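Tangen 布たたみ記録集 README

最終更新:2019年11月24日
管理:Ronja Bråten、Tiago Meireles 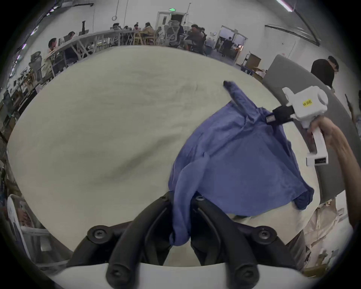 図1 丸テーブル上の青い布。両端をつままれた状態。

概要

Tangen は、衣類やタオルなどの布を机の上で広げ、整え、たたむまでの作業を集めた記録集です。収録数は500件で、1件が布1枚分の作業にあたります。布の形が途中でどう変わるかを見たい人に向けて作りました。たたみ上がりの見た目を競うものではないため、角がずれたままの記録も残してあります。

収録している布

布は次の4区分に分けています。

shirt:シャツ類。袖のあるもの全般
towel:タオル類。フェイスタオルからバスタオルまで
napkin:ナプキン、ふきんなどの小さい布
other:上のどれにも入らないもの

丸まった状態では、シャツなのかタオルなのか見分けにくいことがよくあります。区分は作業開始時の見た目では決めず、布の管理番号から付けました。図1のような青い布も、1枚の静止画だけで区分を判断しないでください。

管理番号は16枚の布に振ってあります。同じ布が何度も出てくるので、学習用と評価用に分ける場合は、件数で切らずに管理番号で分けることを勧めます。

机について

主に使ったのは、天板が淡いベージュの大きな丸テーブルです。天板には灰色のうすい汚れがあります。布の影と間違えやすいので、色で布の輪郭を取り出すときは注意してください。角がないため、机の縁に布の辺を合わせるやり方は使えません。6月分の一部だけは四角い机で作業しており、desk の欄に square と書いてあります。

作業の段階

1. 置く:布を丸めたまま机に置く
2. つまむ:端または角を2か所つまむ
3. 広げる:しわを伸ばし、裏表をそろえる
4. たたむ:半分に折る。大きい布は続けてもう一度折る
5. 寄せる:たたんだ布を机の端に寄せる

「つまむ」は、2か所目をつまんだ時点で終わりとします。途中で布を落とした場合は段階を戻し、retry の欄に回数を入れました。裾や袖が巻き込まれたまま次へ進んだものには、memo に「巻き込み」とあります。

ファイル構成

records/ 作業ごとの記録
cloth_list.csv 布の管理番号、区分、色、素材
stages.csv 各段階の開始と終了
memo.csv 作業者の覚え書き

覚え書きは Joar Ljungberg と Vidar Kvam が書きました。書き方は統一していません。空欄は「特になし」の意味です。

既知の問題

・青と紺の区別が記録者によって揺れています。cloth_list.csv の色名を正としてください。
・素材の欄は洗濯表示から写しました。表示が読めなかった布は unknown です。
・最初の100件には「寄せる」の段階がありません。

誤りを見つけたときは、管理番号と段階名を添えて Tiago Meireles まで知らせてください。修正は次の版でまとめて反映します。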